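Histside Cloth Folding Set: README

Release notes and data card, second release

Summary

Histside is a collection of short recordings of small household cloths being folded, straightened and laid flat on a table. It covers napkins, tea towels, dusters and plain cut squares. The set was put together at the Somilcombe workroom for people who study how soft things change shape when handled. There are 900 recordings in this release. The June release held 231, all of which are kept here under their old numbers.

Contents

Each recording has its own folder with the pictures, a plain text note on the cloth, and a fold label. Still pictures are supplied in two groups, close views and table views: 3,166 close, 1,851 table. The groups are not matched one to one. Use the index file to pair them.

Cloths

Cloths are listed by colour, size class and edge type. Edge type is "hemmed", "cut" or "frayed". A cloth with any loose threads along one side is listed as frayed, even when the other sides are sound. Pink and red cloths were bought from Kiseo as a mixed bundle and were not ironed before use. Creases from storage are therefore present and should not be read as fold lines.
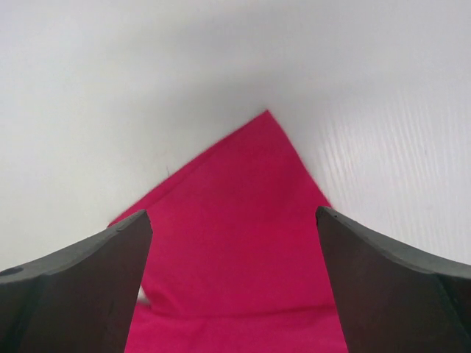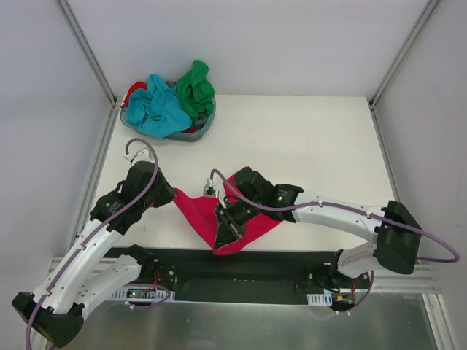 Pink cloth on the white table.
Text and pictures: Vermeulen workroom, Somilcombe. 2021-12-16

Fold labels

flat: no part of the cloth lies over another part
corner: one corner is visible and points away from the rest
half: one main fold, edges close to each other
bunched: several folds gathered together, no clear order
stretched: cloth pulled between two held points
unknown: the labeller could not decide

A picture may carry more than one label. Stretched and bunched often occur together, as when one side of a cloth is taut and the other is rumpled. Corner is given only when the point itself can be seen.

Known problems

Shadows in deep folds are sometimes labelled as separate folds. The close views of dark blue cloths are the worst affected. Size class is missing for part of the June material. Labels were given by eye, and the line between half and bunched was drawn more strictly in this release than in the first.

Changes from first release

Tea towels added. Label "twisted" removed and its entries moved to "bunched". Index file now sorted by cloth number.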